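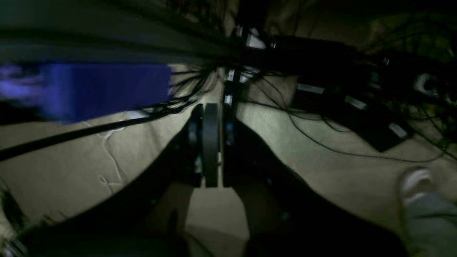 Last updated Sep 8, 2020

# Hand washing and drying a wool sweater

These are the steps we use for sweaters knitted from plain wool or wool blends. They also work for hats and scarves. Cotton sweaters can go in the machine and don't need any of this.

Read the care label first. If it says dry clean only, stop there.

## What you need

- A basin or a clean sink big enough to hold the sweater without cramming it in
- Wool wash, or a mild shampoo with no conditioner in it
- 2 large bath towels
- A tape measure
- A flat place to dry the sweater, out of the sun

## Measure before you wash

Lay the sweater flat and measure the chest from underarm to underarm, the body from shoulder to hem, and one sleeve. Write the numbers down. You will want them when you shape it later, especially with a loose knit that grows in water.

Check for stains while you have it laid out. Dab a little undiluted wool wash on each one and leave it for a few minutes. Don't scrub.

## Wash

1. Fill the basin with cool water. Lukewarm is fine if the sweater is greasy at the neck.
2. Stir in the wool wash. A capful is plenty for one sweater.
3. Turn the sweater inside out, put it in, and press it down until it is soaked through.
4. Leave it for 7 minutes. Press it gently a couple of times, but don't rub or twist.
5. Drain the basin with the sweater pushed to one side. Don't run the tap straight onto the knit.
6. Refill with water of the same temperature and press again. Repeat until the water has no suds in it.

Changing from warm water to cold partway through is a common cause of felting. If you started lukewarm, rinse lukewarm.

## Get the water out

Press the sweater against the side of the basin first. Then slide both arms under it and lift the whole thing out in a bundle. Lay it on one of the towels, roll the two up together like a sleeping bag, and kneel on the roll. Unroll, move to the second towel, and do it again.

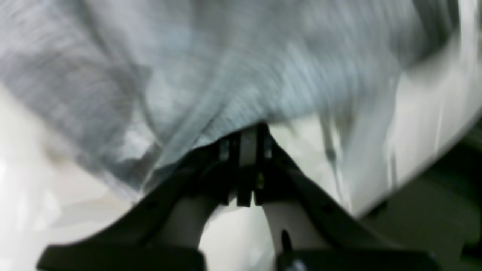 Wet wool is heavy, and most stretched necklines come from the way a sweater was picked up. Support the full weight every time you move it, including the short trip from towel to drying rack. A heather-gray knit held at one point, with the rest hanging in folds, shows the kind of lift to save for dry things. On a soaked sweater the same hold pulls all the weight onto a few stitches, and a heavy cable knit can come out with a sleeve 4 inches longer than it went in.

## Shape and dry

Turn the sweater right side out and lay it flat on a mesh rack or a dry towel. Pull out your measurements and pat the knit until it matches. Push ribbing together with your fingers so it springs back. Close any buttons.

Turn it over once the top feels dry. In June ours are finished in a day and a half on the porch in Lutdale. In winter, allow twice that and keep the rack away from the radiator.

## If it still shrank

Soak it in cool water with a spoonful of hair conditioner, roll it in a towel, and ease it back to size while damp. This helps with slight shrinkage. It won't bring back a sweater that is 100 percent felted.

Corrections to Tyyne Seppälä, please.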